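Home | News | Station Visits | Listings | Contact

An afternoon at Lallov

I have loved radio since I was small enough to hide one under the pillow, so when Lallov opened its new studios to listeners on September 7, 2020, I had my name down before breakfast.

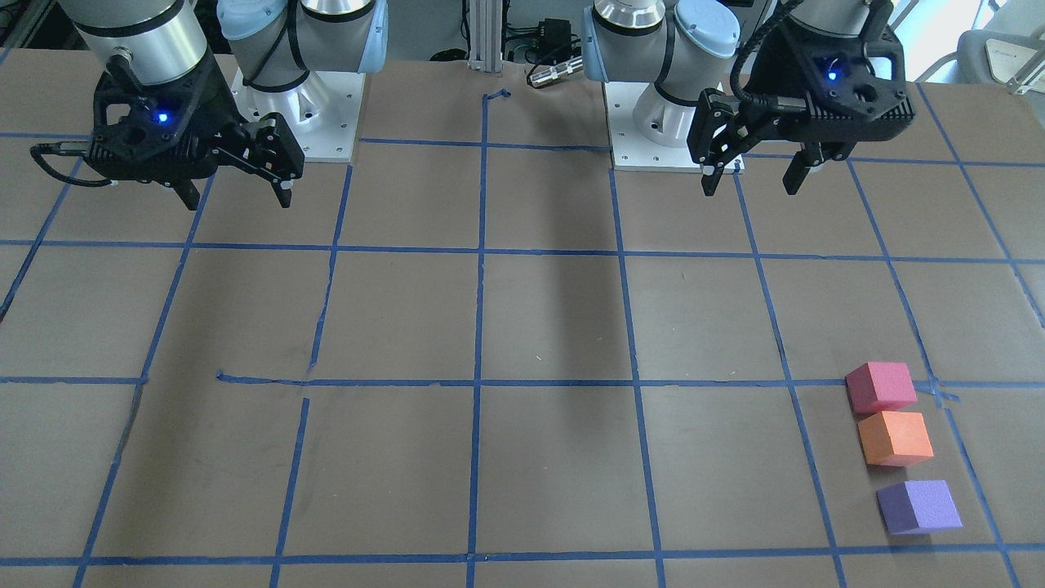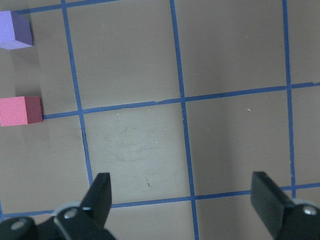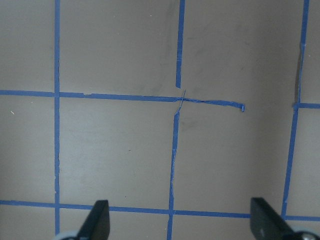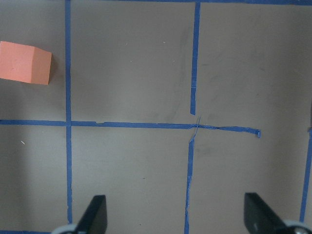 We started in the main studio, which is smaller than it sounds on air – I had always pictured a ballroom! The desk is a Drotel, with more faders than I would know what to do with, and the morning host works it all without a producer at the controls. We were allowed to push one fader each, and I'm afraid I held up the line a little.

Next came the record library, with 500 jazz albums saved from the old building on Delić Street, and then the newsroom, where the bulletins are read from a booth so narrow you have to go in sideways. The presenter told us she keeps her script to 200 words and still runs over most days.

Coffee was in the lobby, under a lovely old Kaltex transmitter dial, and I got talking to a couple who had driven 72 miles to come. They listen to the Sunday request show, same as me, and we had a good long grumble about it moving to the evening.

The next visit is in the spring, and I have asked to be put on the list again.

Contact us | Copyright Station Visits | Back to top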